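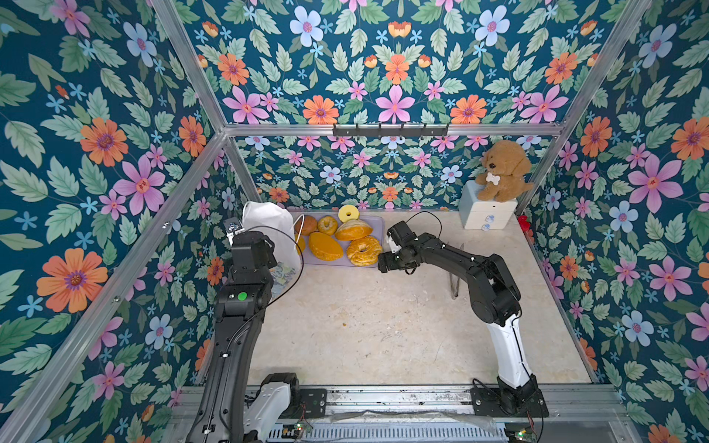
*Floral wallpaper, deep teal with orange blossoms*

**Zollum pad keeps dropping off my tablet mid-game**

posted by Mali Nicholas, 25/11/2019

Hi all! I picked up a Zollum Bluetooth gamepad last month for my tablet, mostly for the old arcade stuff (I'm up to level 114 in Arow and my thumbs were dying on the touch screen). It pairs fine, plays great for about 3 minutes, then drops off and the on-screen buttons pop back up. I've charged it all night and reinstalled the game, and I still get the same thing. My phone runs it with no trouble at all, so is it the tablet? I really don't want to send it back, the stick is so nice!

**Eifion Mathias**

I had this with mine and it drove me nuts. Is the pad still paired to your phone? Mine was, and it kept trying to hop back over there whenever the phone woke up. Go into Bluetooth on the phone and forget the pad, then do the same on the tablet. Hold the two shoulder buttons until the light blinks fast, let go, and pair with the tablet only. Also check the switch on the back, it has to be on 2 for tablets (the 1 setting is keyboard mode and Arow hates it).

**Lopes1343**

get a zedalari, never had a drop

**Mali Nicholas**

Eifion, it was the phone!! It was sitting right next to me the whole time. Forgot it on both, paired again, and I've just played through my whole lunch break without a single drop. My switch was already on 2. Now if I could only get the volume buttons to work with it plugged in...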